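Home | News | Projects | Contact

Old office PCs stripped for parts in Prestport

Prestport – Skultis has taken in 1,596 unwanted desktop towers since January, with a target of 2,000. Side panel off, parts out, metal sorted.
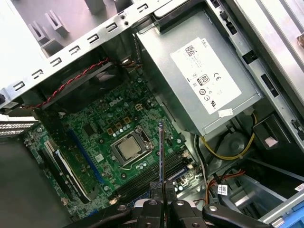
A Dell board with the processor bare in its socket.

Memory and processors get checked, then offered to local schols. Drives go to Asadi for wiping.
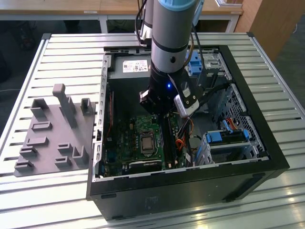

Drop-off open till 3 – towers only please, no montiors.

Comments (2)
Do you take laptops?
Dropped mine off, dead easy

Contact | © Skultis | Back to top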